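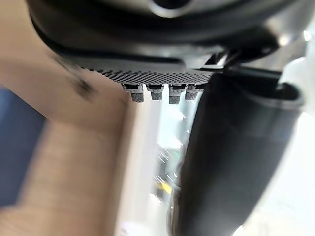

Friday, October 24, 2025
Anel Du Plessis

3.2 Collecting the cupboard examples

I'd planned on 150 demonstrations for the Nerent set and we ended up keeping 137, which I'm happy with. The rest went in the bin because I'd started recording before the arms were back at their starting pose, and Wenis (our training code) is fussy about that sort of thing.

Each example is one go at the cupboard, driven by a person from start to finish. I asked drivers to take their time and not to tidy up a fumbled reach – a learner that only ever sees perfect reaches has no idea what to do after a bad one! We save the wrist view and the head view together, and I wouldn't want to give up either. Close to the work, the wrist view smears badly whenever the arm moves fast, and the head view is the one that tells you where the door has got to.
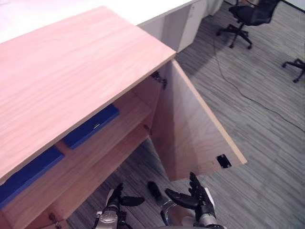
Figure 4. The wooden cupboard with its door open, both hands in view and two flat blue objects inside.

Doors were the slow bit. A driver needed 30 practice runs before I'd count anything, and even then people disagreed on which hand should go first. I let them disagree. In November we'll train on the first 100 examples alone and see how much the others were worth.

Comments

Espinoza: Did you split by driver or just shuffle? I'd expect a shuffle to flatter you quite a bit.

Anel Du Plessis: By driver. I did shuffle at first and the scores were lovely, so you're right to ask.

Ostier: Could you put the discarded runs up as well? We'd use them.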